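Tiempo de lectura: 5 min

Buscar en el sitio Buscar

La demo no es el programa

Llevo once años escribiendo software de control y cada primavera recibo la misma invitación con distinto logotipo. Esta vez era de Drelholm, que presentaba Sinura, una capa de planificación para manos robóticas que promete, cito el folleto, «destreza general sin programación específica». Fui, me dieron café y volví con la misma duda con la que había llegado: quién va a mantener todo eso cuando falle un martes a las siete de la mañana.

La palabra «general» me pone nervioso. En el material de Drelholm aparece junto a una cifra, 461 agarres correctos, y en ninguna parte dice sobre cuántos intentos. Lo pregunté en el turno de palabra. Me contestaron que el denominador «depende de cómo se defina el intento». Puede ser. También depende de eso mi factura de la luz, según cómo defina yo el consumo, y la compañía no lo acepta.

Nouhaila Ouazzani, con quien compartí despacho mucho tiempo, sostiene que exagero. Según ella, los planificadores aprendidos han resuelto cosas que nosotros tardábamos meses en codificar a mano, y tiene razón. Recuerdo un módulo nuestro con 1.523 líneas dedicadas solo a decidir desde qué lado acercarse a un objeto. Era feo y lleno de excepciones. Pero cuando se equivocaba, abríamos el archivo, buscábamos la condición y la corregíamos antes de comer. Con un modelo se recogen más datos, se reentrena y se cruza uno de dedos a esperar que lo de ayer siga funcionando.

Lo que se vende como percepción suele ser, además, una colección de suposiciones muy concretas. Unas tijeras son un caso estupendo para verlo. Tienen un pivote, dos anillos que a menudo no son iguales y unas hojas metálicas que devuelven la luz como les da la gana. Estimar su postura sobre una mesa lisa y gris es un ejercicio de segundo curso. Sobre un mantel de flores la cosa cambia, y cambia otra vez cuando los propios dedos tapan la mitad de lo que la cámara necesita ver. 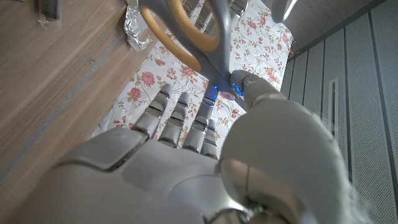 Sujetar tampoco es usar. Un agarre entre el pulgar y otro dedo se puede dar por bueno en la hoja de resultados y no servir para cortar ni un hilo, porque para cortar hay que meter los dedos en los anillos, abrir, alinear y cerrar con una fuerza que varía según el material. Son problemas de control distintos, con sensores distintos y frecuencias de lazo distintas. En la presentación los tres verbos, coger, sujetar y usar, se intercambiaban con una alegría que en una revisión de código no pasaría.

Morfudd Morris, que dirige la integración en Jitport, me escribió después del acto. Ellos probaron Owen, el planificador anterior de la misma casa, y guardaron los registros completos. De 81 paradas, 48 se clasificaron como «error desconocido». Su equipo no pide un sistema infalible, me decía, pide que el sistema sepa decir por qué se ha parado. A mí me parece una petición modesta. En el folleto de Sinura hay dos páginas sobre transformadores y ni una línea sobre diagnóstico.

Se me dirá que toda tecnología joven es así. De acuerdo, pero entonces que se cobre como joven. Lo que veo son contratos de mantenimiento con precio de producto maduro y herramientas de depuración de trabajo de fin de grado: un visor que se cuelga, un formato de registro propio sin documentar, un simulador en el que la fricción es un deslizador – sin unidades, lo comprobé dos veces.

No tengo nada contra las manos de cinco dedos ni contra las redes neuronales. Uso las segundas a diario. Mi objeción es de oficio. Antes de firmar nada con Drelholm, o con cualquiera, yo pediría los fallos ordenados por causa, la versión exacta del modelo con la que se hizo cada prueba y una tarde a solas con el robot y un cajón de cocina elegido por el cliente. Lo de la tarde lo propuse allí mismo. Quedaron en llamarme en noviembre.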